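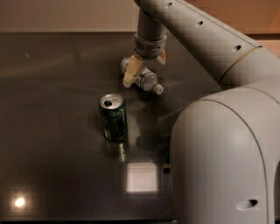
I joined the Lirnthorpe robotics club because the flyer said no experience necessary, and of everyone who showed up in February, I was the one who took the flyer at its word. I was hoping for something with wheels. What I got was the sorting task, which sounds like kindergarten and is a good deal harder. You put a drink container on a table, the arm picks it up, and the arm drops it in the right bin. Plastic goes left, metal goes right. A bottle on its side is my favorite of the bunch, because the fingers can come down over the middle and lift it level, cap and all, looking like a butler with a telegram. The green soda can, standing there waiting its turn, is the one I have come to dislike personally.

Let me explain about the can. A can is round and slick and it wants to leave. If the fingers come in slightly off center, the can doesn't get gripped, it gets introduced to the idea of rolling. If they squeeze too hard you get a dent, and a dented can is a different shape from the can you told the arm about, so the next try goes worse. We went through a whole evening that way. I drank a lot of soda that night in the name of supply.

And then there's the table. Somebody picked a black table so shiny you could fix your hair in it, and every can comes with a second, upside-down can living underneath. Our first version of the can finder was very fond of the upside-down one. It would report its find with total confidence, and the arm would head down to collect something that lived below the furniture. Fidelina Sánchez, who started the club and has more patience than I've ever had about anything, had us put a floor in the code. Nothing below the tabletop exists. I like that as a rule and have been trying it on my inbox.

The overhead lights were worse. They make white patches on the surface, and to a computer a white patch looks a fair bit like the cap on a water bottle. I suggested a tablecloth. I was told the competition table is going to be shiny too, so we might as well suffer now. I suggested bringing a tablecloth to the competition. I was asked to go label pictures.

Labeling pictures is what new members do. You sit with a laptop and draw a box around every bottle and every can, over and over, until you close your eyes at night and draw a box around the cat. I did 609 of them. The goal was 1000, and I'd like it on record that I did the bulk of it while other people were off doing the fun part, which is pressing the stop button and yelling.

We call the arm Rewi. It was named before I got here and the story changes depending on who you ask, so I've quit asking. Rewi has moods, or it has a loose cable, and the club is split on which. Start it up in the evening and it will do beautiful work until a visitor walks in. My sister came by to see what I've been doing with myself. Rewi reached out, stopped above a perfectly good bottle, and stayed there. She watched it for a while and asked if it was thinking. I said yes. It was not thinking. I had left a line in the program that said wait.

That has been most of my contribution to the code, by the way. I can now write a line that makes the arm open its fingers, a line that makes them close, and a line that makes it wait. You'd be surprised how far that gets you, and also how quickly you get to the end of it. My big idea was to slow everything down for cans only, so the fingers close at a crawl. It helped! It also made one can take so long that Fidelina got up and made tea in the middle of it. We've settled on a speed I would describe as cautious and she would describe as geological.

The contest is over in Falwood and it's a small one, put on by a couple of clubs like ours. Each team gets a mixed pile and a time limit, and there are points off for crushing, dropping, or putting something in the wrong bin. The Naserora team won last year and they have a suction cup, which I consider cheating, although I've read the rules twice and it's fine. First prize is $200 and a plaque. The plan for the money, if we win it, is a new power supply. My plan for the money was lunch, and I was outvoted.

Next up is the hard stuff: a bottle leaning on a can, two cans touching, a bottle with a little water left in it so the weight slides to one end when you pick it up. That last one is what I'm on this week. I've been trying to work out how to get the fingers to close nearer the heavy end, when the heavy end won't stay put. I have a notebook page with a drawing of a bottle and a lot of arrows, and then the word NO, underlined.

If you live anywhere near Lirnthorpe and you have empties, we'll take them. Rinse them first, please. We learned about that in warm weather with the windows shut, and the bin still smells like orange.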